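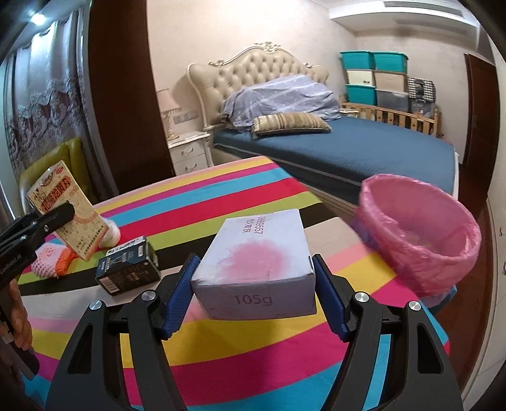 Bedroom clutter sorting is the household task of gathering small loose items in a sleeping room, laying them out on one surface, and dividing them into things to keep, things to recycle and things to throw away. Typical items include cardboard boxes from food and toiletries, plastic bags, fruit nets, tissues and small pieces of clothing. The task is separate from bed making and floor cleaning, though the three are often done together.

Surface

Most households use a table, a desk or the bed itself. A table is easier on the back and keeps crumbs off the sheets. A cloth is often spread over it first and shaken outdoors afterward. In Pernstead the cloth is called a turnout, a word also used for the job as a whole.

Cardboard boxes

Small boxes are opened and checked before they are flattened. Tea, sweets and soap boxes are commonly kept for buttons, chargers or letters, and a printed weight or name on the panel is no guide to what a reused box contains. Boxes with a plastic window are taken apart before recycling where local rules ask for it. The town of Nerton accepts flattened cardboard with paper, while neighboring Brerkska collects the two separately.

Fruit nets and tissues

Foam nets are the soft sleeves placed over pears, apples, mangoes and other fruit to prevent bruising in transport. They weigh very little and take up a lot of room in a bin. Few towns recycle them. Used tissues go in the trash, and a lined bin near the bed is the usual place for both.

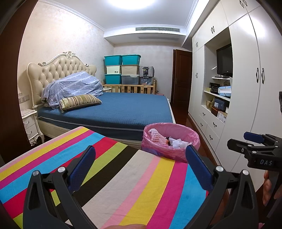
Lovely Magbanua holds that the bin should be emptied before sorting begins, and that a fresh liner saves a second trip to the kitchen. The Bahrami household manual takes the other view and leaves the emptying until last, so that everything goes out in one bag.

Plastic bags and film

Clean shopping bags are folded or stuffed into a larger bag for reuse. Thin film tends to roll up on itself and is usually flattened by hand or weighted with something heavier. A household survey in Nerton received 1,196 replies and listed plastic bags as the item most often found in bedrooms, followed by tissues and cardboard.

Textiles

Knitted items and other cloth are set apart early, as they pick up dust and bits of paper. They are shaken, folded and put away or added to the wash. 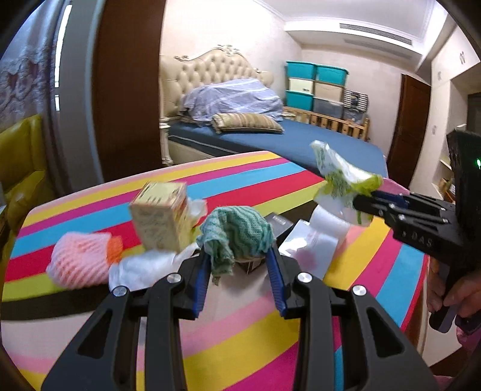 Fruit net, plastic bag, cardboard box and green knitted cloth on a striped table covering.

Frequency

Practice varies. The Bahrami manual gives an interval of 7 days for a shared bedroom. In Brerkska a larger turnout is customary in March, when winter bedding is put away and cupboards are emptied at the same time.

See also

Bed making
Household recycling
Waste bin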